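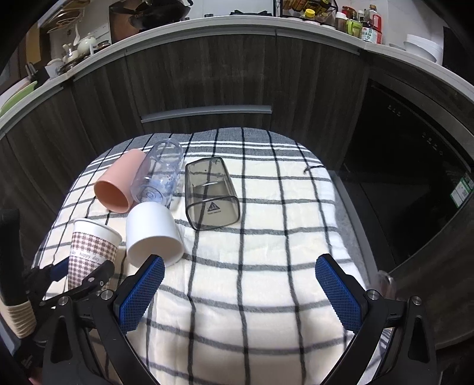 Plastic cups on a checked tablecloth.

Open day at the Flikus molding plant, Lornmont
Mar 10, 2019
Report by Ngozi Etim

Flikus opened its housewares plant to visitors for one day, with production running in Hall 3 and the tool shop open but idle. I joined the morning tour. These notes cover material handling, molding, and inspection, in the order we walked them. The decorating line was down for a change of pad printer and we saw it only through the door.

Material handling

Pellets arrive by bulk truck and go into outdoor silos. The plant runs mostly polypropylene: a homopolymer for storage boxes and lids, and a clarified random copolymer for see-through drinkware. Each grade has its own vacuum line into the building. Couplings are keyed so that a hose for one grade cannot be fitted to the port of another, a change made after a silo was contaminated several years ago. The guide did not say what that cost.

Polypropylene takes up very little water and is not dried here. Color is added as masterbatch through a side feeder at the throat of each press. Pale shades are run first in the week and dark shades last, with a purge compound between them. Going from a dark color back to clear is avoided where possible, and when it has to be done the screw is pulled and cleaned by hand.

Molding

Hall 3 holds 27 presses in two rows, with the aisle between them wide enough for a mold cart. Most are hydraulic machines with a clamp force of 200 tons. The newer ones, at the east end, are all-electric and noticeably quieter. We stopped at one making tumblers in a hot-runner tool. The display showed 195 °C at the rear barrel zone, with the zones toward the nozzle set higher.

Cooling takes up most of the cycle. Wall thickness is the main control on it, and the base is usually the slowest part to set. The process engineer passed around two sectioned tumblers, one with a flat base and one with a slightly domed base and a stepped foot. The flat one had warped enough to rock on a table. The domed one stood level. Both came from the same resin at the same settings.

Draft angle got more time than I expected. A drinking cup has plenty of taper, so it leaves the core easily, but too much of it lets the cups wedge together when stacked. The usual cure is a small internal shoulder that holds the stack apart and lets air in. Paracha, the firm that supplies most of the tooling, cuts this shoulder as a separate insert, and it can be replaced when worn without remaking the core.

Inspection

Parts are sampled by the shift and checked for weight, rim diameter, and visible faults. Weight is the quickest signal. A drift outside the band normally points to the check ring on the screw or to a change in pellet batch. Clear parts are also viewed between crossed polarizers, where stress near the gate shows up as colored bands. A reject tray had been set out with short shots, sink marks, splay, and flash at the rim, each with a card giving the likely cause. This was the most useful display of the day.

Colored scrap is ground beside the press and fed back at a fixed share. Clear scrap goes into opaque products, as regrind raises the haze too much for drinkware.

Tool shop

The tool shop was built by Varkov in the 1980s and still has the original overhead crane. Molds are stored with the water channels blown out and the steel sprayed with rust inhibitor. Each has a tag showing shots since last service. Polishing of clear-part cavities is done by hand under a magnifier – the finish on the steel carries straight over to the part.

Practical notes

Ear protection was handed out at the door and is needed in the older half of the hall. Closed shoes are required. Parking is on the north side, and the signs at the traffic circle still point to the old gate. The next open day is planned for September, with the decorating line included.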